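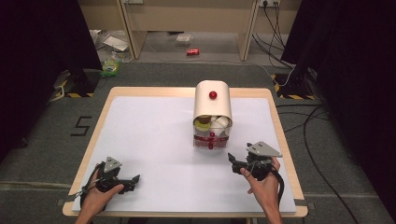
Cuvel replied to my last post that listening marks tell you more than any grammar paper, and that schools should just drop the written half.

I teach at a small language school and I don't agree with all of that. We moved our second years to Wilutetti, a speaking course, and kept the written test beside it.

Of 89 students, 26 scored lower on grammar in June than they had the term before. Most of them spoke for longer in the oral.

Speaking takes time to mark. I had 33 recordings to get through and each needed two listens. A grammar paper takes me a few minutes.

Ezzat asked about class size. Too big. You can't give everyone a turn in one lesson, so I put them in pairs and walk round.

Parents still ask for the test score first. I send it with a short note on speaking. A few write back about the note.

Next term's reading list is Cesora, book two. I'll post the word list when it's typed up.

Contact | © May 25, 2018 | Back to top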